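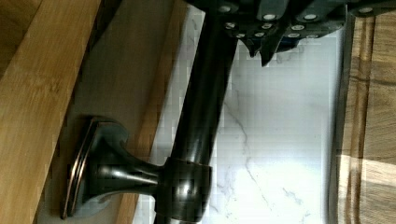 June, notebook, after lunch - fundraising relay planning

Kettle on, shoes off, and I finally have an hour to get this down before it all runs together in my head. Most of it came out of this morning's call with Hilde Van Beek, who rang at 9 and was still going strong when my toast had gone cold (no complaints, I came away with four pages of scribble and a much better mood!).

Where we've got to with the Dudport relay. The route is as good as settled. We start at the Dudport foreshore, go up past the rowing sheds and along the old rail trail to Essien, and then there's the long flat stretch home. The Essien end worries me a little, as the path narrows at the footbridge and we'll have runners going both ways by mid-morning. Hilde thinks we should hold the second wave back by 30 minutes and let the walkers clear it first. I was against it at first because it makes for a long day, but having drawn it out on the back of an envelope I think she's right. Pencilled in.

Teams of 4, same as before. I know a few of you wanted bigger ones, and I do understand, it's lovely having the whole office or the whole family on one baton, but the changeovers turned into such a muddle last time that I'd like to keep them small and simply have more of them.

Sponsorship pages. I tried the Wustix page builder last night and quite liked it. You can give each team its own total and then roll them all up into one big one, and the thank-you email goes out by itself. What I couldn't work out is how to record cash from the cake stall so that it shows on the total without looking like an online gift. If anyone has done this, please write it in the margin here or grab me. I've left the draft page switched off for now.

The money itself. We're still raising for the Ranine water project, and the hope is to see them through to 2028, when the second lot of tanks should be paid off. Hilde read me a bit of the letter from their field office and I'll admit I got teary. I've asked if we can quote it on the flyer - waiting to hear.

Flyer colours: the blue came out nearly purple on our printer. Try the heavier paper before blaming the file.

Still to do:
Ring the council about the footbridge and ask who looks after the gate.
Find the box of batons (I last saw it under the bibs, but the bibs have moved).
Ask the first aid people if they'd cover the later finish.
Write up the marshals' sheet properly, with the turning point drawn on it this time.
Send Hilde the wave times.

Later, 4 pm. Batons found, behind the folding chairs. One has lost its end cap, so I've put it aside with some tape.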